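MEDIA RELEASE
8 March 2024

Armont opens its mending room in Savolberg

Old fabric, worn covers and tired folding panels have a new place to go in Savolberg. Armont, the local repair and reuse group, has opened a mending room on Sleiman Street with long work tables, good light and shelves of sorted cloth in every colour we could find.

The room grew out of two years of weekend repair sessions, when people kept turning up with things too big for a kitchen table - room dividers, padded headboards, pinboards, the fabric fronts of old cupboards. Nearly 3000 items came through those sessions and a good share of them needed new cloth more than anything else.

"I love this kind of work," said Rami Dabbas, who runs the room. "You take something that has been leaning in a garage for years, you stretch fresh fabric over it, and suddenly people are arguing about who gets to take it home!"
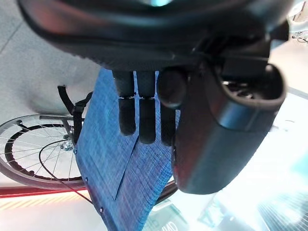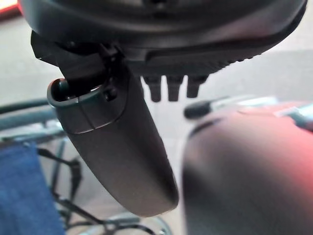 First photo: a blue panel with a woven, denim-like texture and a fold line across its lower half. Photos: Armont

The opening program is all about panels and covers. Visitors can learn to check a frame, replace small screws and rivets, and keep a fold neat so the fabric doesn't bunch at the crease. Blue has been the favourite so far, and Meinir Gittins, our fabric sorter, is already asking neighbours for more of it. Sturdy weaves are especially welcome, offcuts too, as long as they are clean.

Tools and thread are supplied. Bring your own piece if you have one, or pick something from the reuse shelves and start there. The room has 110 square metres of floor space, so larger items are no trouble - just let us know before you haul one up the ramp.

A second program on chairs and cushions begins in June, led by Weidong Mao. Bookings for both are taken at the Armont front desk.

Media contact: Ankit Vishwakarma, Armont, Room 608, Eselness Building, Savolberg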